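Sorting the small stuff: Rosângela Cavalcanti on packing up a spare room
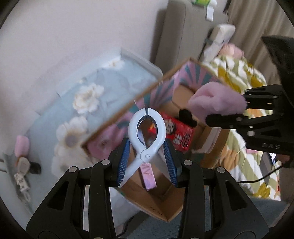 What goes in the box first? "Flat things and anything in its own carton," Cavalcanti said. "Plush goes on top, where it can squash down a bit."

She has been clearing her flat in Winditz since August, one box an evening, and has 16 done. Her neighbour Ye-ji Ahn helps with the taping.

Odds and ends slow her down the most. Clips, hair ties, keyrings - she used to give each its own bag and then lose the bags. Now they travel with whatever was on the same shelf.

"I know where the shelf was, so I know where the clip is," she said.

She reuses printed gift cartons because the colours are easy to spot in a stack. Plain brown ones get a number in marker on two sides.

Asked what she would throw out, she named a lamp. The soft toys are coming with her.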